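Nahtpad mit Blutfunktion von Drundwood: Erfahrungen nach einem Winter im Übungsraum

Bewertung von Fasil Lemma

Seit Januar üben wir auf dem Nahtpad von Drundwood, und weil mich inzwischen mehrere Leute gefragt haben, ob sich die Anschaffung lohnt, schreibe ich es endlich einmal ordentlich auf (es wird etwas länger, ich bitte um Nachsicht!). Vorher hatten wir jahrelang die glatten Platten von Grestow, die günstig sind und ewig halten, sich aber anfühlen wie ein Radiergummi. Meine Kollegin Seon-mi Cho hat darauf gedrängt, mal etwas anderes zu probieren, und ich bin ihr bis heute dankbar dafür.

Bestellt haben wir das Set mit Pad, Halterahmen und Kunstblut für 312 Euro, dazu noch eine Packung Fadenmaterial von Jimier. Geliefert wurde alles zügig und gut verpackt, nur die Anleitung ist etwas knapp geraten. Wie man das Kunstblut einfüllt, mussten wir uns selbst zusammenreimen, und beim ersten Versuch hatte ich mehr davon auf dem Ärmel als im Pad.

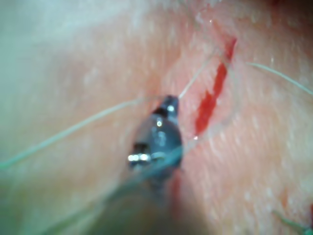

Am meisten hat mich die Oberfläche überrascht. Sie gibt nach, wenn man mit dem Instrument dagegenkommt, und federt schön langsam zurück. Bei den alten Platten konnte man sich mit der Spitze abstützen, ohne dass irgendetwas passierte, und genau das gewöhnt man sich dann an und bekommt es kaum wieder los. Mit dem Drundwood-Pad arbeitet man von allein vorsichtiger. Das Rot im Schnitt macht übrigens mehr aus, als ich gedacht hätte: Man muss viel genauer hinschauen, wo der Wundrand anfängt, und gerade unsere Anfänger werden dabei angenehm still.

Zum Faden von Jimier kann ich ebenfalls fast nur Gutes sagen. Er ist dünn und hell, läuft weich durch das Material und lässt sich ordentlich knoten. Wer ihn zu lang lässt, ärgert sich allerdings. Seon-mi schneidet ihre Fäden inzwischen grundsätzlich auf 40 Zentimeter, ich nehme aus alter Gewohnheit immer noch mehr und verheddere mich entsprechend oft.
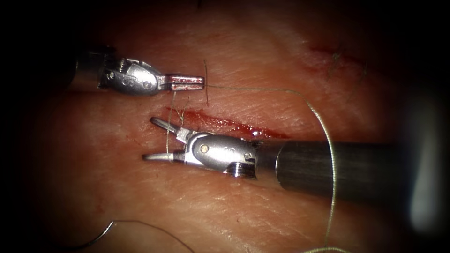
Die feinen Fältchen in der Haut sind wirklich hübsch gemacht, und unter kräftigem Licht wirkt das Material beinahe ledrig. Man kann sich beim Setzen der Stiche sogar ein wenig an den Linien orientieren. Ob das didaktisch so gewollt ist, weiß ich nicht, mir hilft es jedenfalls. Lässt man das Pad nach dem Üben liegen, zieht das Kunstblut allerdings in die Fältchen ein und hinterlässt einen rötlichen Schimmer, den wir auch mit lauwarmem Wasser nicht ganz herausbekommen haben.
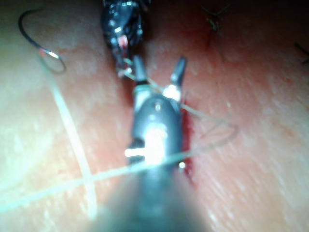 Gebogene Nadel und Faden auf der Übungshaut, die Backen des vorderen Instruments sind geöffnet.

Nun zur Haltbarkeit, danach werde ich am häufigsten gefragt. Unser erstes Pad hat mehr als 208 Stiche mitgemacht, bevor die Ränder anfingen auszufransen. Ich finde das anständig. Dicht nebeneinander gesetzte Einstiche verzeiht es schlechter, da reißt die obere Schicht irgendwann durch, und dann hilft nur noch, an anderer Stelle einen neuen Schnitt anzulegen. Platz dafür ist genug.

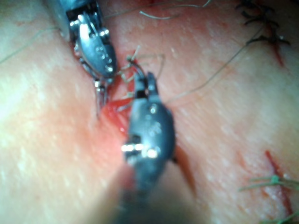

Kurze Schnitte sind mir zum Üben ohnehin die liebsten. Man kommt in einer Stunde ein paarmal von vorn bis hinten durch und kann gleich vergleichen, ob die Abstände gleichmäßiger werden. Eine Freundin in Ham hat sich das große Kurspaket für 1.040 Euro geleistet und ist ebenfalls zufrieden, aber für eine kleine Gruppe wie unsere wäre das übertrieben.

Von mir gibt es vier von fünf Sternen. Den Abzug gibt es für die dürftige Anleitung und für die Flecken. Ersatzpads haben wir schon nachbestellt, diesmal gleich mit einer zweiten Flasche Kunstblut.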